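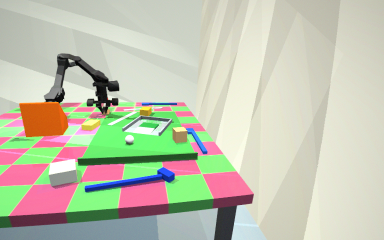
Usolell bench task in the simulator, with the arm at the far left corner of the green board.

Usolell Tabletop Simulation Package
Supplied by Wondstead. Demonstrated at the open day, May 5, 2021.

Usolell is a simulated workbench for testing arm control software before it is run on hardware. It contains one jointed arm with a two-finger gripper, a checkered table, a raised green board and a set of loose objects: blocks, sticks, a ball, a mallet and an L-shaped tool. The package is sold with the Brarnard controller or on its own for customers who write their own.

What was shown

The open day session was run by Liam Ackroyd, with Khải Đặng at the operator's desk. Each visitor group had a 30-minute slot. The arm was driven live, first by hand controller and then from a stored policy, and visitors could ask for either to be stopped and restarted at any step. The Vieira training set, which holds 1528 recorded runs, was used for the stored policy.

Most questions concerned the views. Usolell gives a fixed view of the whole bench and a close view at the gripper. Both are rendered from the same simulation state, so a control program can be tested with one view, the other, or the pair together.

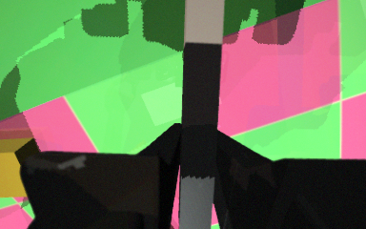
The close view is the harder of the two to work with. The fingers take up much of the lower part, dark parts lie against dark parts, and shadows fall across the tile edges. Software that relies on clean outlines tends to do badly with it. Ackroyd's advice was to train with shadows switched on from the start – adding them late means tuning everything again.

The checkered surface is a deliberate choice. Strong green and pink squares give a plain position reference when a run is checked by eye, but they also put two very different backgrounds behind the same object. A plain grey top can be selected in the scene file.
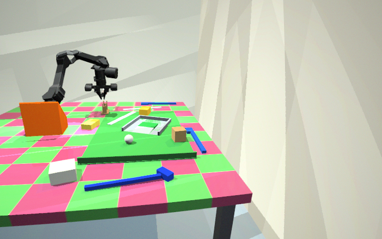
Gripper above the small tan piece, just beyond the far edge of the board.

Package contents

Scene file with arm, table, board and loose objects
Fixed and close views, set separately
Hand controller driver
Run recorder with playback
Object editor for size, colour, mass and friction
Licence for 2 workstations

Notes for buyers

Object positions can be fixed or drawn at random at reset. Random placement keeps a minimum gap between objects, set in the scene file. Contact settings are stored per object and are not changed by the colour editor.

The recorder writes joint positions, gripper state and both views to one folder per run. Playback can be paused and stepped, but a run cannot be resumed from the middle in the current release. Resume is planned for November.

The open day build included 29 stored start layouts. These are supplied with the standard package and can be edited or copied. Controller support is quoted separately – please state which arm you intend to use when asking for a price.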